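About Us

Momadier is a small robotics teaching workshop. We run classes for teenagers and adults, we help schools get their first robot arm off the shelf and doing something, and twice a year we throw the doors open and let anybody come in and watch. If you found this page after our July open day, hello again!

What we do

Most of our week goes into picking things up and putting them down. It sounds simple, and it's the part of robotics we love most. A person reaches into a bag of groceries without a thought, but a robot arm has to be told or shown how far to reach, how to turn its wrist, when to close its fingers and how hard to squeeze. Our students learn all of that by doing it, usually in the first class, usually with a lot of laughing.

We have 3 rooms at the Stiston building. The front one is for classes, the middle one is for repairs and wiring (bring closed shoes, please), and the long one at the back is where the arms run. Ondusura, our beginner course, lasts six weeks and needs no math beyond what you'd use in the kitchen. After that there's Jõgi, an evening group for people who want to keep going with a project of their own. Jõgi people tend to stay late and eat all the crackers.

The open days

We started these because parents kept standing in the doorway at pickup time, trying to see past each other. The first one was a table, an arm and a coffee pot. This past July more than 400 people came through, which is a lot for a building with one staircase, and we had to borrow chairs from next door.

An open day here is pretty loose. There's a short welcome every hour, and then you wander. Students run the stations themselves and explain what they're working on, and they're very good at it, much better than we are. You can ask to have a task repeated. You can ask why the arm went slowly there, or why it came in from that side. Kids ask the best questions and we've changed more than one lesson plan thanks to them.

The station with the longest line was play-food vegetables. We like them for teaching: a cucumber is long and awkward, a potato has no obvious side to grab, and leaves on a radish get in the way of everything. Put them in a basket together and even picking which one to go for first becomes a real problem, the kind our students argue over happily for an entire evening.
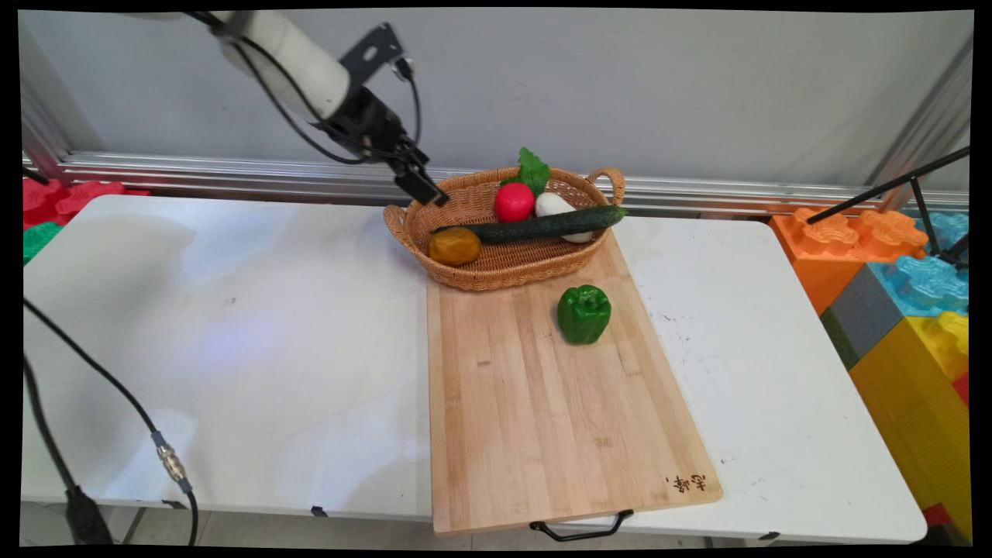

One visitor wrote to us afterward that she had come expecting speed and ended up hooked on how careful it all was, and that she now can't unload her own groceries without thinking about which way her wrist turns. We read that out at the next Jõgi meeting and it got a cheer.

Coming to see us

The next open day will be listed on this page as soon as we've settled the date. Entry is free and you don't need to sign up unless you're bringing a group. School groups get the back room to themselves for the first 2 hours, with time for each student to drive an arm by hand. Write to us through the contact form and tell us the ages, and we'll set out the right stations.

Page updated December 11, 2025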